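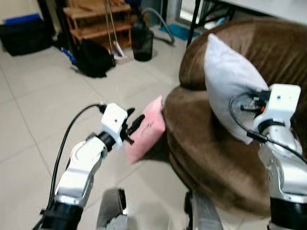

April 2025, Buston workshop

Tendden kit on trial from Plaveteck, two arms plus the column and the software. Mei Whitlock has the loan agreement. Arsalan Ghauri and I are doing the cushion work, and I'm writing this up while it's fresh so whoever takes the next session doesn't have to start from nothing.

First impression: I like it a lot! The arms went on the column in one go, the cables are long enough to let the wrists turn right over, and the teaching mode is the nicest I've used. You take hold of the arm, move it where you want it, squeeze, let go, and it keeps the lot. Arsalan had a usable pick taught before I'd finished reading the set-up sheet (the sheet is poor, by the way -- the page on homing refers to a button we can't find on our version).

Task for the trial is "tidy the armchair". One small pink cushion, one big light grey one, brown armchair. Sounds easy and isn't. The grey one is soft and squashy, so the fingers push a long way in before there's anything to close on. The pink one is small enough that a corner pinch is plenty, and the left arm is very good at corner pinches. We keep the right arm on the grey and the left on the pink, which stops the wrists fighting over the same bit of air above the seat.

Settings worth keeping:

Grip force 60 on the right, lower on the left. At the default the right hand slid up the fabric.
Approach speed down 2 steps from default for both.
Let the right arm press and settle before it closes. Arsalan's idea, and the biggest improvement of the session.
Save under a new name every time. Park overwrites without asking.

Park is the bit of the software that folds the arms away and stores the last routine, and it caught me out once. I lost a perfectly good left-hand approach and had to teach it again. Mei has written to Plaveteck to ask for a warning box.
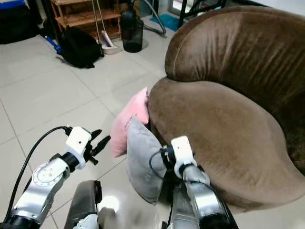
The harder part is when both cushions end up at the side of the seat with the grey overlapping the pink. Then the order matters. If the left arm goes first it tends to drag the grey along with it, so the routine now has the right arm hold the grey while the left waits off to the side, fingers open, and comes in only when the right has a proper hold. There's a "wait for other arm" block in the editor which does exactly this, and I wish I'd found it sooner. It's filed under Timing, where I never thought to look.

Velvet: the planner doesn't seem to mind it. I had expected trouble, as the nap goes light and dark depending on which way it was last brushed, and our old set-up hated anything like that. Glossy tiles I'm less sure about. I'd like to try again with the blinds down before saying anything firm.

Cost, for Mei's sheet: 4,000 for the kit as loaned, plus the yearly support. Spare fingers come in packs of 3, an odd number for a machine with two hands of two, but there we are. I'd want over one pack in the cupboard before we let students near it.

Still to do:

Try a cushion with piping or a zip.
Ask whether the wrist cables can be clipped closer to the arm. The loops are big and the right one sits on the cushion when the arm is low.
Teach the whole thing again from scratch with Mei driving, as she hasn't used it yet.
Find the homing button.

If the loan can be stretched to August I'd vote yes. Routines are on the shared drive in the Tendden folder, latest one has Arsalan's initials on the end.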